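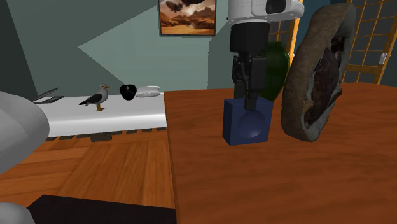 *Render: my own, from the planning room in Plundier, saved in November*

Late evening, kettle on for the second time, and I have finally sat down to write up where I've got to with the arm. I keep saying I will decide tomorrow, and then tomorrow I make another list. So this entry is partly a diary and partly me trying to bully myself into a decision before the money finds something else to do, as money in this house always does.

I've spent most of the week in Plundier, moving a pretend arm about over a pretend table. I do love it, I must admit. I've filled the room with all sorts from the library of objects – there's a seagull on the long white counter, next to a black cap, and I've grown so fond of him that I'd be sorry to start a new room without him. The blue cube with the round hollow in its face has been my main test piece, being the nearest thing I could find to the little moulds I cast my soap in. If I can get two fingers to pick up a mould and set it down again kindly, then I have my answer about what sort of gripper to buy, and the gripper is where all the quotes start to wander apart.

The Brusar quote came first and I've read it so often that the paper has gone soft along the fold. It's a lovely tidy thing, arm and stand and controller together, but the gripper is extra, and so is the cable, and so (this made me put my tea down) is the training afternoon, which they seem to think I can't do without. They may be right! Jeto are cheaper on the arm and include a two-finger gripper, only the fingers are the plain sort and I'd want softer pads on them, and the pads are 388 pounds the set. For pads! I read that line out loud to the empty kitchen.

Then there's Obi, who will let me hire for 10 weeks and take the hire money off the price if I buy at the end. I hadn't thought of hiring at all before I rang them, and now I can't stop thinking about it. It would carry me right through the busy stretch, when I am turning moulds out until my wrists ache, and I'd know by the finish whether the thing earned its place on the bench or whether I'd bought myself a very large ornament. The catch is the delivery and collection, both charged, and the deposit, which is more than I like to have sitting in somebody else's account over the winter.

I did try to be sensible this afternoon and wrote down what the arm would need to do. Lift a full mould from the pouring end, carry it to the rack, put it down level, come back. A full tray is 48 bars, and I had it in my head that the arm should carry the whole tray, until I looked at the weights and saw that would push me up a size with every one of the three firms. Single moulds, then. Slower, but it can be slow while I'm wrapping, I shan't mind in the least.

The reach is what worries me now. In Plundier I can push the table nearer with one finger, and real tables with real drawers in them do not go along with that sort of thing. I went out to the workshop with the tape measure after supper, in my slippers, and the pouring end is further from the rack than I'd ever noticed. Either the rack moves under the window, where the afternoon sun will get at the bars, or the arm goes in the middle and I walk round it for the rest of my days. I drew both on the back of the Brusar envelope and disliked both. There's a third way with the rack turned sideways, but then the cupboard door won't open fully, and that's the cupboard with the lye in it, so no.

I must also remember the electrics. The bench has 2 sockets and both are spoken for, one by the melting pan and the other by the radio, and I am not giving up the radio. So an electrician needs to go in the budget too, and something for a guard or a bit of fencing, as the insurance people asked a great many questions on the phone and said they would write.

Where that leaves me tonight: ring Obi in the morning and ask if the deposit can be split. Ask Jeto whether the pads can be left off to begin with and added in spring. Write a nice letter to Brusar, who have been very patient with me, and ask what the price looks like without the training afternoon. And build the sideways rack in Plundier anyway, in case I've got the cupboard wrong.

The kettle boiled ages ago and I've let it go cold again. Bed, I think, once I've had one more go at that blue cube.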